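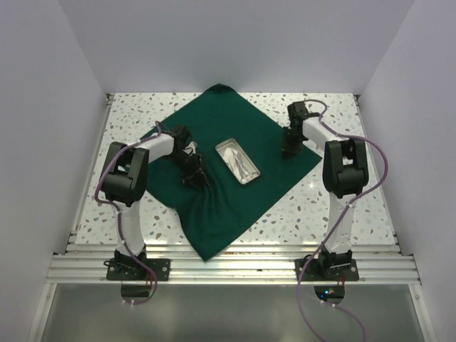

Dark green cloth on a terrazzo-patterned tabletop.

From: Sobia Rana
To: Prandley Textile Lending List
Date: Jul 9, 2023
Subject: Re: Table linen loans for the October season

Dear members,

Thank you to those who wrote after the last notice. The reply below covers the question raised by the Fasside branch, which several other branches have also put to the office.

> On behalf of Fasside, I would like to ask whether
> tablecloths borrowed for the October dinners must
> be returned laundered, and whether the limit of
> 400 pieces per branch still applies. Our hall has
> been enlarged and we expect 359 guests on the
> first evening alone.
> M. Bajwa, Fasside branch

Branches are asked to return all linen unwashed, shaken out and folded once lengthwise. Last year a number of cloths were washed at high heat before return and could not be lent again. The cost of laundering is included in the loan fee, which has not changed.

The limit of 400 pieces remains in force until the end of August. After that date, any pieces not reserved will be offered to branches in the order in which requests were received. The store at Prandley currently holds 1077 pieces, of which 838 are tablecloths and the remainder napkins and runners. Round cloths are in short supply – branches with square tables should please not request them.

Requests should be made on the Clomex form and sent to this office, with the name of the person who will sign for the delivery. Forms without a name will be sent back. Stains and tears found on arrival should be reported within two days, or they will be charged to the borrowing branch.

Mr. Bajwa has asked for an early delivery to Fasside, and a separate letter will follow on that point.

Yours sincerely,
Sobia Rana
Loans Office, Prandley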